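What I Learned Buying Our First Robot Arm

Small shops can afford automation now. The trick is knowing what you're paying for.

Aug 11, 2020

The first quote I got for a robot arm was one page long, and I loved it. One price, one part number, a little line drawing of the arm in the corner. I taped it up over my desk at our shop in Stetdale and looked at it every morning with my coffee. We had 12 people back then, we finish and pack cabinet hardware (hinges, pulls, a lot of drawer slides), and I was sure that page was the whole cost of getting a robot to move parts from a tray to a box.

It was less than half of it, as any of you who've been through this already guessed!

I've since planned two of these projects for us and sat in on a third at Bustamante, the contract packing place across the river, whose owner is kind enough to trade bad experiences with me. People keep asking me how to set a budget, so here's my attempt, with all my own mistakes left in.

Start with the hand

Everybody shops for the arm first. I did too. You look at reach and payload, you watch a lot of videos late at night, you pick a favorite color. Then you find out the arm comes with a bare flange on the end of it, and whatever is going to touch your parts is a separate purchase from a separate catalog, quite possibly from a company that has never heard of your arm.

My advice is to turn the whole thing around. Take the parts you want moved, all of them, including the ugly one you only run in October, and lay them out on a bench with a ruler. Write down the widest and the narrowest. Write down which ones scratch. That sheet of paper picks your gripper for you, more or less, and the gripper's weight comes off the payload of the arm, so now you know what arm you need too. I did it the other way and had to send an arm back. They charged me for the freight both directions and I still get grumpy thinking about it.

For most small work a plain two-finger parallel gripper will do. I was tempted by vacuum, and by a soft three-fingered thing that looked like a sea creature, and I'm glad I passed on both. Vacuum is great on flat cartons and miserable on a drawer pull. Two fingers are boring, and you can bolt new ones on when the product changes. Do budget for spare fingertips, though. The pads wear. Ours cost us $23 apiece and we go through them faster than I'd like to admit.

The stuff around the robot

Okay, so now you have an arm and a hand. Next comes the pile of things that no sales rep put on my one lovely page: the stand, the cabling, a way to mount the controller so the forklift can't get at it, trays that hold parts in the same spot every time, a safety assessment, an electrician. Oh, and floor space, which sounds free until you have to move a packing table and everybody who uses it.

I keep a worksheet with a line for each of these. The line I always get wrong is fixturing (the trays and nests and little locating pins). At Bustamante they had four versions of the same tray before one worked, and each version was a week of somebody's time plus material. I now take whatever I think the trays will cost and double it, and I've been close both times.

Then there's training. Don't send one person. Send two, because the one you send is the one who takes a job at the hospital the following spring. We lost around 12 weeks to that.

Try it on a screen before you pay for it

If I could go back and change a single thing, I'd have spent money on simulation up front. My first time through I thought of it as something for car plants and universities. I also thought it would be expensive, and some of it is, but there's a middle ground now where you rent the software by the month or pay an integrator for a few days of their time to build your cell on the computer and run the job in it.

We hired an integrator called Dasstead for our second project, and they wouldn't even give me a firm number until they'd done this step. I was annoyed for one afternoon. Then they put the model up on the big monitor in our break room and I sat there with a sandwich, flying around inside a machine I hadn't bought yet. I could not stop playing with it. You can look at the cell from the ceiling, or from the floor, or from a spot right behind the gripper looking out past the fingers, and that last one changed how I thought about the whole purchase.

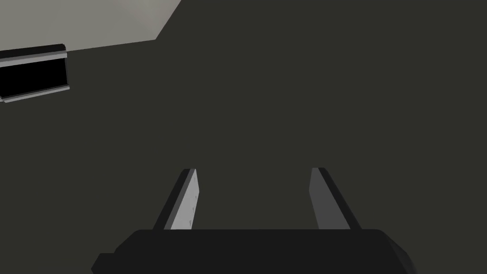

The view from behind the gripper in simulation, fingers open and nothing between them.

From back there you start thinking about clearance. How wide do the fingers have to be before they close on something? How much of what's in front of the arm is hidden behind that big dark palm? I'd been planning to hang a camera near the wrist, and after ten minutes of this I was asking Dasstead very different questions about where it should go and what it would cost to mount it somewhere else. Moving it in the model cost me nothing but sandwich time. Moving a real bracket, with real cable, after the electrician has gone home — well, I have that invoice in a drawer.

A caution, because I got carried away. The model is plain. Surfaces are one smooth color, the light is even, and there's none of the dust and glare and cardboard fuzz you get in a working shop. It will tell you plenty about reach and layout. It won't tell you how your parts behave when they're oily. I'd hold back some of the budget for a test with real parts at the vendor's place, and I'd bring the worst parts I had in the back of my own car.

Rent, lease or buy?

Depends on your cash, obviously, but it depends on your product more. If you run the same item all year, buy. If your customers change their minds every season, look hard at a rental, even at a price that makes you wince. Our first arm was bought outright, the second is on a lease through Distard, an equipment dealer, and the payment comes to $939 a month with a service visit folded in. My accountant likes the lease. I like that when a joint started grinding I made one phone call.

Read the part about the end of the lease before you sign, by the way. Ask who pays to crate it. Ask whether the gripper goes back with the arm, because in our case it doesn't, and I only found out by asking twice.

And ask about software. Some vendors sell you updates, some include them, and a few will sell you a robot and then charge you yearly for the feature you bought it for. I've started asking for a price covering four years of everything, in writing, from every company that quotes us. Two of them never called back. That saved me some reading.

What I'd tell you to set aside

I don't love rules of thumb, but people want one. For a first cell, take the price of the arm and assume you'll spend at least that much again on everything else. If you've already got trays that locate your parts well, and somebody on staff who's comfortable with wiring, you might come in under. We had neither.

Keep some money unspent through the first couple of months of running, too. You will want to change something once the people working next to it have had their say. Ours wanted the outfeed on the other side (they were right, and I should have asked them before I drew anything). It took one new bracket, a longer belt and a Saturday's worth of pizza, and I had a line on the worksheet to pay for it.

The one-page quote is still up over my desk. I've written the real total on it in red marker, and I'm pricing a third arm this fall.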